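Week 4 notes: Sleep surveys and what they can't tell us

Read before the seminar on 22nd January. Bring your marked-up copy of the Lelero survey.

Last week we looked at diaries. This week it's the large questionnaire, which most newspaper stories about sleep are built on. I'm not a fan, and you should know that before you read on.

The Lelero survey asked 2,629 adults how many hours they slept "on a typical night". Think about what that question wants from people. You have to remember a run of nights, throw out the odd ones, average the rest and then own up to the answer. Most people skip all that and write down seven or eight. Look at table 2 and you'll see great heaps of answers at the whole hours and very little in between. Real sleep doesn't come in whole hours.

Then there's time in bed. Someone who goes up at eleven and gets up at seven may well put eight hours, though they read until midnight and lay awake at four. Helju Lill's paper (on the reading list, short, worth your time) argues that the two get mixed up so often that the figures should be relabelled. I think she goes a bit far, but nobody has given her a good answer yet.

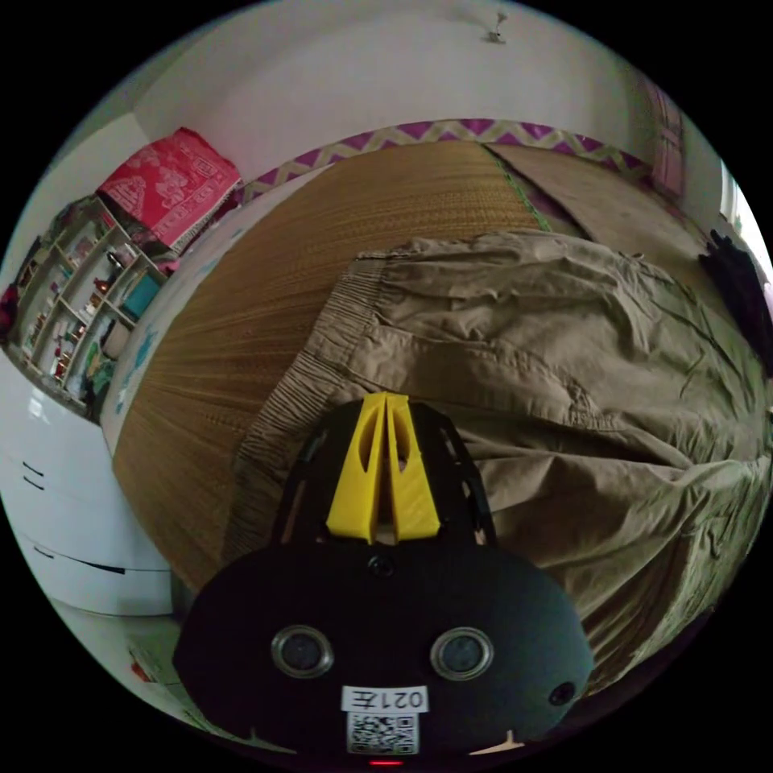
Who replied is the next worry. The form went out in May, and only 1,212 of those who filled it in did the follow-up. The authors say the two groups were "broadly similar". Similar in age and sex, yes. We aren't told whether they were similar in how badly they slept, and that's the one thing we'd want to know. Bad sleepers might drop out from tiredness, or they might stay in through interest. I could argue it either way – so could you, and that should bother us both.

Žydrūnas Petrauskas defends the survey on grounds of size. Size helps with random error. It does nothing for a question that everybody misreads in the same direction.

For the seminar:
Rewrite question 6 so that it asks about last night only. What do you lose?
Find one claim in the press summary that table 2 doesn't support. There are several.
Read Petrauskas, section 3, and skip the appendix unless you enjoy that sort of thing.

Essay titles go up after the seminar. 900 words, references not included.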